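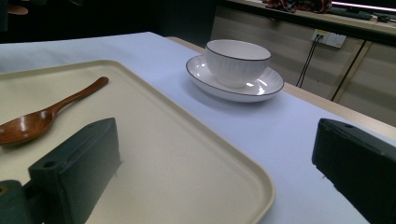
Chapter 3
Laying the Tray and the Table

After studying this chapter, the student should be able to:

Name the main pieces used in simple tray and table service.
Choose a tray suited to the load and to the distance it must be carried.
Place a bowl, a saucer and a spoon correctly for a guest seated at a table.
Explain how wooden spoons are washed, dried and stored.
Clear a place setting without disturbing the guest.

Key terms: cover, lip, liner, place setting, service tray, sideboard, underplate

Introduction

A meal is judged first by the way it is set down. Before a guest has tasted the soup, he or she has already noticed whether the cloth is straight, whether the bowl sits squarely on its saucer, and whether the spoon can be reached without stretching. The student who learned to prepare soups and porridges in Chapter 2 must now learn to bring them to the table.

The work in this chapter is carried out in the dining room, but it begins in the pantry. Trays, cloths, china and spoons are all drawn from the pantry shelves before service and returned to them afterward. A server who has collected everything at the start of the shift will make fewer trips and will have more time for the guests.

A case from practice

The dining room at Laskowska House, a residence for retired teachers, serves a light supper at 6 p.m. Until recently, each bowl was carried from the kitchen by hand, two at a time, and the spoons were brought out later in a jug. Soup was often cool by the time the last spoon arrived. Benedicta Laryea, who took over the dining room in June, asked her staff to carry the bowl, the saucer and the spoon together on one tray and to finish each place before moving on to the next.

The change was not welcomed at first. Several members of the staff found the loaded trays awkward, and two of the older trays proved too shallow to be safe. Once these had been replaced, the new method was kept. Supper now begins for the whole room within a few minutes, and residents no longer wait with a full bowl and nothing to eat it with. We will return to Laskowska House at the end of the chapter, when the student will be asked to draw up a tray plan for its breakfast service.

3.1 The service tray

A service tray should be large enough for its load but no wider than the server can hold comfortably with both elbows near the body. Rectangular trays are preferred for table service. They rest securely on a sideboard and can be stacked in little space. Rounded corners are easier to wipe clean than square ones, and they do less damage to door frames and chair backs.

The most important part of the tray is its rim. In the chapter photograph, a cream-colored plastic tray with a raised, slightly lipped rim holds a wooden spoon, while a white porcelain bowl stands on its saucer on the cloth behind. A raised rim keeps a spoon or a small dish from sliding off if the tray is tilted. It does not, however, make a careless load safe. Heavy items belong at the center of the tray and light items toward the sides, with all handles kept inside the rim.

Plastic trays are light and quiet to set down. They should be washed in warm water with a soft cloth, rinsed, and dried before they are stacked. A scouring pad will scratch the surface, and scratches hold food and stains. Trays that have cracked at the rim are to be taken out of service at once.

3.2 The cloth

The tablecloth protects the table and softens the sound of china being put down. Pale colors are usual in formal rooms. They show the food and the tableware to advantage — and they show spills just as clearly, so a spare cloth should be kept ready on the sideboard.

The cloth is laid before any tableware is brought to the table. It is opened from the center fold and smoothed outward with the flat of the hand. The drop should be even on opposite sides. A cloth that must be adjusted after the bowls have been placed should be adjusted only when the table has been cleared again.

3.3 Bowl and saucer

A bowl is seldom served alone. The saucer or underplate beneath it catches drips, gives the guest a place to rest the spoon, and allows the server to lift the whole setting without touching the bowl. The two pieces should match in color and pattern. The saucer must also be wide enough to leave a clear border on all sides.

Carry the bowl on its saucer, with the thumb on the edge of the saucer and the fingers spread underneath. Never place the thumb over the rim of the bowl. A bowl holding 300 milliliters of soup should be filled no higher than the line at which its sides begin to straighten.

3.4 Wooden spoons at the table

Wooden spoons are used at the table as well as at the stove. They do not ring against china, and the handle does not become hot in the hand. In formal settings the spoon is placed to the right of the bowl, with its handle toward the guest.

Wood requires its own care. Spoons should be washed by hand soon after use, dried with a towel, and left in the open air until fully dry. They should not be soaked. A spoon that has become rough may be smoothed with fine paper and rubbed with a food-safe oil. One that has split must be discarded.

Before you read on

Visit a dining room, school cafeteria or family kitchen at mealtime and watch one table being laid. Record the order in which the pieces are put down, and note any item for which a second trip was needed. Bring your notes to class. They will be used in Section 3.5, Carrying and Setting Down.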